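In defense of the small repair shop

5 Jun 2020

I am writing this essay in my third language, so please forgive me when a sentence walks in a strange direction. The subject is one I think about often: why we stopped repairing the things in our houses, and why I believe we should start again.

I do not mean big things. People still repair a car or a roof. I mean the kettle, the fan, the winter coat with a torn lining, the chair that moves a little when you sit. For these objects we have one answer now. We order a new one, it comes in a cardboard box, and the old one goes to the garbage room in the basement. The whole thing takes less time than finding a screwdriver. 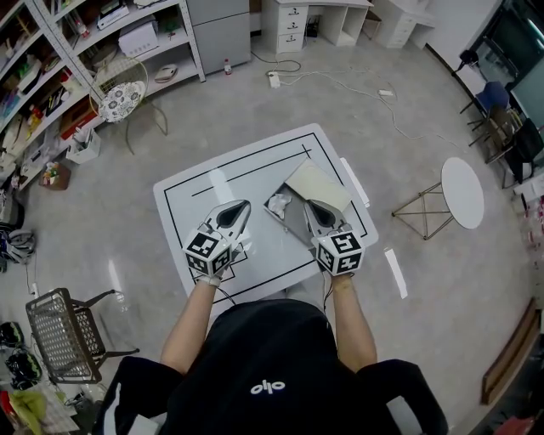
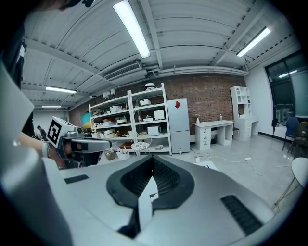
The shop on the corner

When I came to this country, I lived on a street with a repair shop called Kourkoulas. It was a narrow place between a bakery and a laundry, and in the window there were irons, radios and mixers with paper labels tied to them. I passed it every morning for a year and I never went inside, because I thought a shop like this was only for old people.

Then my table lamp died. It was not an expensive lamp, but I had bought it with my first salary here, and I was attached to it. I carried it to Kourkoulas in a shopping bag. The man behind the counter turned it over, pressed the switch a few times, and told me to return after lunch. The price was 11 dollars. A new lamp of the same kind was not much more than that, and I remember that I stood on the sidewalk and asked myself if I had done something foolish.

I still have the lamp. It is on the desk where I write this. Many lamps of my friends have come and gone in the same period, and I do not think mine was made better than theirs.

The shop closed a few years ago. Now there is a place in the same room that sells covers for telephones. I have nothing against covers for telephones, but when I pass there I feel the street has lost a kind of knowledge. If I have a question about a motor or a fuse, there is no door on my street I can open to ask it.

The question of price

The usual argument against repair is money, and I want to treat this argument with respect, because it is often correct. Two years ago the pump in my washing machine, a Merkero, began to make a terrible sound. I called the service line. They offered to send a technician, and the visit with the part would cost me 407 dollars. In the same week I could buy a whole new machine in the discount store for not so much more, with free delivery and a warranty. Any reasonable person would buy the new machine, and I will not pretend that I am a hero. I bought it.

But I continued to think about that number. Where does it come from? The pump itself is a simple thing. I found it later on the internet for a small part of this sum. The rest was the visit, the distance, the hour of a skilled person, and also, I suspect, a wish of the company that I would give up. An hour of skilled work should cost good money. I do not want cheap repair that is paid by somebody who works for almost nothing. What disturbs me is the other side of the comparison. The new machine is too cheap. Its price does not include the truck that takes the old one away, or the field where the old one will lie, or the metal that must be taken from the ground again for the next one.

When I say this at dinner, my friends answer that a poor family cannot pay for my beautiful ideas. They are right that the poor family cannot wait. If the refrigerator stops, the food is lost tomorrow. But I grew up in a poor family, and I can report that we repaired everything. We had a refrigerator by Pirkora that was older than me. My mother knew which part would fail next, and she kept this part in a drawer, wrapped in newspaper. We could do that because the parts existed, they were sold in the ordinary market, and the door of the machine opened with ordinary screws. Today the poor family buys a cheap thing, and then buys it again after a short time, and each time it pays the full price. I am not sure this is a gift to them.

Glue

I have become a person who opens things. It started with a Vorkance hair dryer, which I wanted to clean inside because it smelled of burning dust. I looked for the screws and there were no screws. The two halves of the body were glued together. I could open it only by breaking it, and I broke it.

Since then I look at objects in the store in a different way. I turn them over. The people who work in the store think that I search for the price. I search for screws. If I find them, I am happy. If they are a strange shape which needs a special tool, I am less happy, but it is possible to live with this. If there is only a smooth line of glue, I put the object back.

I understand there are reasons for glue. It is faster in the factory. It keeps water outside. It allows a thing to be thin, and it seems that we all want thin things, although I do not remember that somebody asked me. A designer whom I sat next to on a train explained to me that customers do not like to see screws, that they find them ugly. Maybe this is true. I also do not like to see the bones of a fish, but I prefer that the fish has them.

There is also the matter of paper. When my family bought a radio, in the back of the booklet there was a drawing of the inside, with every part and its number. It was assumed that somebody, someday, would need to look. The booklets I receive now tell me in eighteen languages not to put the device in the bath. About the inside they say nothing, except that I will lose my warranty if I go there.

What we lose with the habit

Until this point I have spoken about money and garbage, and these are serious matters. But the reason why I care so much is a different one, and it is harder for me to explain in English.

When you repair something, you must first understand it a little. You must sit with it and look. You discover that the toaster is a simple and rather clever thing, with a spring and a magnet and some wires that become hot. It was a mystery in the morning and in the evening it is not a mystery. I find that this gives a feeling of calm which I do not get from buying. I think it also makes a person less afraid of other objects, and maybe a little less afraid in general.

I notice it with the children of my neighbors. They are intelligent children and they can do things with a telephone that I will never learn. But if a wheel comes off a toy, they bring it to the garbage themselves, without sadness. They do not ask if it can be put back. In my childhood the wheel would be on the kitchen table the same evening, with a pot of glue — yes, I know, also glue, but a glue we had chosen ourselves — and everybody would have an opinion.

I do not want to paint the past in gold. We repaired because we had no choice, and many repairs were ugly or dangerous. Our iron had a cable wrapped in so much tape that it was thick as a finger, and it is only luck that the house did not burn. I would not give that iron to anybody. What I would like is that people who do have a choice sometimes choose the repair, and that it is made safe and normal for them to do it.

What I would ask for

I am not a lawyer and I do not know how laws are written. But if somebody asked me, I would ask first for parts. Whoever sells a machine should sell its parts as well, for many years, at a price that is connected to what they cost. I would ask also for the drawing of the inside, the same drawing that my family had in the radio booklet. It already exists in some computer at the factory. To share it costs nothing.

I would like the city to help with rents for small workshops, as it helps sometimes with rents for art galleries. In my building there are many people with good hands, and one or two of them would open a shop like Kourkoulas if the rent of a small room did not start at 2000 dollars a month. With lamps at 11 dollars you need a lot of broken lamps to pay this.

And from the schools I would ask for one afternoon. Let the children bring something broken, in November, when it is dark early and nobody wants to run outside anyway. Let them open it. Most of the objects will stay broken, and this is fine. The child will have seen what is in there.

For myself I have made a modest rule, and I follow it most of the time. Before I throw away any thing, I must try one time to open it. I keep a small set of screwdrivers in the kitchen, next to the spoons. Last month it was the coffee grinder, which had stopped turning, and the cause was one coffee bean in a place where a bean should not be. I took it out with a toothpick, closed the four screws, and made coffee.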